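Kindulden Shop Supplies

Home > Pricing and Labeling > Hand Labelers > Utar One-Line Price Gun

Utar One-Line Price Gun
$40, comes with one ink roller and one roll of plain white labels
In stock
Page updated December 15, 2023

I sold greeting cards, notebooks and wrapping paper in Nidley for a long time before I sold anything to other shopkeepers, and the Utar is the price gun I used for most of those years. It isn't fancy. It prints one line, it clicks when you squeeze it, and it sticks a price on a thing. When people write and ask me which labeler to buy for a small store, I nearly always end up pointing them at this page, so I've tried to put in everything I'd tell you if you were standing at my counter.

What it does

The Utar prints one line of up to 6 characters, and that includes the dollar sign and the decimal point if you use them. So $12.99 fits, and $112.99 doesn't. If you sell a lot of things over a hundred dollars, you can leave off the dollar sign (plenty of gift shops do, and customers work it out fine), or you can go up to the Haugen two-line, which I'll get to further down.

You set the price with the knob at the back. Pull it out, and a little pointer moves along over the print bands. Stop over the band you want, turn the knob until the right number shows in the window, then move to the next one. Push the knob all the way back in before you squeeze the handle! I can't say that strongly enough. Most of the guns that come back to me as broken have had the handle forced while the knob was pulled out, and the print bands don't like it one bit.

After that it's squeeze, release, and roll it onto the item. The squeeze prints the label and the release feeds it forward. People who are new to it tend to do a kind of nervous half squeeze and get half a price, so take a scrap of cardboard and use up a few labels getting the feel. A full squeeze, a full release, no rush.

How it is to live with

I have small hands and I could use this one all morning. The grip is narrow and the spring is on the light side. My old gun (another make, long gone) had a handle like a pair of garden shears, and I used to swap hands halfway through a box of mugs. If you price a whole delivery at once, the spring matters more than almost anything else on the spec list, and of course it's the one thing you can't tell from a spec list.

The print is clear and a bit plain. The numbers are easy to read from a normal browsing distance, which is what I wanted, and they don't look like a supermarket. If your store leans toward handmade paper and ribbon, you may find the white label a bit bright against your stock. The cream labels look much nicer on kraft paper and on anything natural, and they cost the same.

It makes noise. A cheerful sort of clack, but it's there, and if you price on the shop floor while people are reading the insides of birthday cards you'll notice them noticing. I got into the habit of doing mine before opening.

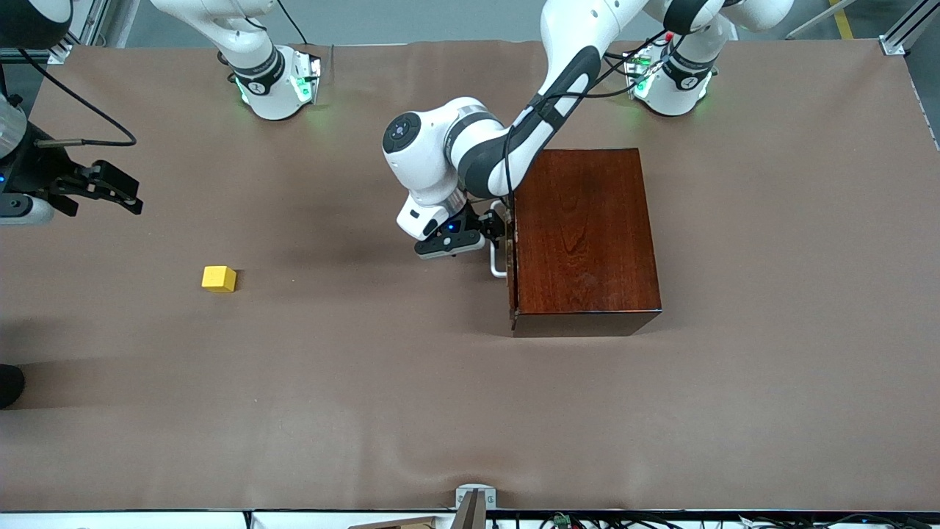

The other thing I learned the slow way is to price by price. Put everything that costs the same together, set the gun once, do the lot, and then change the bands. When I started out I went through each box in the order it was packed and spent more time fiddling with the knob than putting labels on anything. Sort first. If you have a packing slip, pencil the selling prices down the side while you drink your coffee, and it goes twice as fast.

Labels and which ones to get

The gun takes the small wavy-edged rolls in the width stamped inside the cover. We carry four kinds and I'd like you to get the right one, so bear with me.

Permanent white. Good on plastic wrap, boxes and anything you don't mind scrubbing. These do stick. I wouldn't put them on a book jacket or a bare card.

Removable white. My everyday choice. They come off most coated covers without leaving gum behind, as long as they haven't been sitting in a sunny window all summer. In a sunny window all bets are off.

Removable cream. Same glue as above, softer color.

Removable red. For markdowns. I know some people like yellow or orange for sales, and I did stock orange for a bit, but the ink was hard to read on it in low light and I gave up on it.

A pack of any kind is $19, and you can mix colors in a pack if you put a note in the order box at checkout. I don't have a fancy drop-down for that. Just type what you want in plain words and I'll read it.

If you've never bought labels before, it's tempting to order a mountain of them. Don't. The glue gets tired with age, more so in a damp back room, and a small store going through a normal amount of stock uses around 20 rolls in a year. Get one pack, see how long it lasts you, and order again when you open the last roll. They go out quickly.

Loading a roll

Everyone gets stuck on this the first time, me included. Open the top cover and drop the roll in so the labels come off the top and head toward the front. Pull off enough backing to reach past the nose of the gun. Close the top cover, open the bottom one, and feed the backing down through the slot. Close the bottom cover until you hear it catch, then pull the backing gently from behind to take up the slack and squeeze the handle a few times until labels come out in line.

If the price prints across the gap between two labels, the backing isn't sitting on the feed wheel properly. Open the bottom, lift the backing off, lay it down again and close up. It's hardly ever anything worse than that. If bits of label have wrapped themselves around the wheel, pick them off with a wooden toothpick and not with a knife, please. A dab of cooking oil on a cotton swab gets the last of the glue off, and then wipe the oil away well or the next roll will slide.

Ink

The roller snaps in under the cover and you change it when the numbers go gray. Don't try to top up an old one with stamp pad ink! I did that once during the Christmas rush and had purple cuffs until New Year. Spare rollers are on the same page as the labels. They're sealed, and they keep well in a drawer if you leave them in the wrapper.

Should you get the Haugen in its place?

I sell both, so I don't mind which you choose. The Haugen prints two lines, so you can have a price on the bottom and a stock code or a date on top. If you sell food of any sort, or you want to know which delivery something came from when it's still on the shelf next year, the second line is worth having. It's heavier, and the labels are bigger, and on a small item like an eraser or a single pen the label can cover half of what you're selling.

For cards, stationery, gifts, toys and secondhand books I'd take the Utar. I used to write my codes in pencil on the back of things and got along fine.

And if you already have a register that prints barcode labels, you may not need a gun at all. I'd still keep one under the counter for the odds and ends that come in without a barcode, and for sidewalk sale days, when you're marking things down on a folding table with no outlet anywhere near.

A few questions I get in email a lot

Does it print cents without a dollar sign? Yes. There's a blank on every band, so you can leave off whatever you like.

Can I get it with other currency signs? The standard one has the dollar sign. I can sometimes order pound and euro bands, but there's a wait and I can't promise how long. Write first.

Is there a left-handed model? There isn't, but the grip is the same on both sides. The price window is a bit awkward to see from the left, and that's about the only grumble I hear.

Will my old labels fit? Look at the width and the edge shape. If your labels are straight-edged, they won't feed right in this gun even if the width matches. Send me a picture of the roll next to a ruler and I'll tell you.

Can it be fixed? Usually. I keep feed wheels, covers and springs. Print bands are fiddly, and on a gun this cheap it's generally not worth the postage both ways, but ask me anyway and I'll give you a straight answer.

Shipping and returns

Orders placed in the morning normally leave the same day, except on weekends. November is when every store in the country remembers it needs labels, so give me an extra couple of days then, and please don't leave it until the week your holiday stock arrives.

If the gun doesn't suit you, send it back clean and in the box and I'll refund what you paid for it. Opened labels and used rollers I can't take back. If the gun shows up damaged or won't feed at all, tell me before you start taking it apart. Most of the time we can sort it out by email, and when we can't I'll send another one.

In the box

Utar One-Line Price Gun
One ink roller, already fitted
One roll of plain white removable labels
Folded instruction sheet (the drawings are better than the words)

Goes with

Label packs, white, cream and red
Spare ink rollers
Haugen Two-Line Price Gun
Shelf edge ticket strips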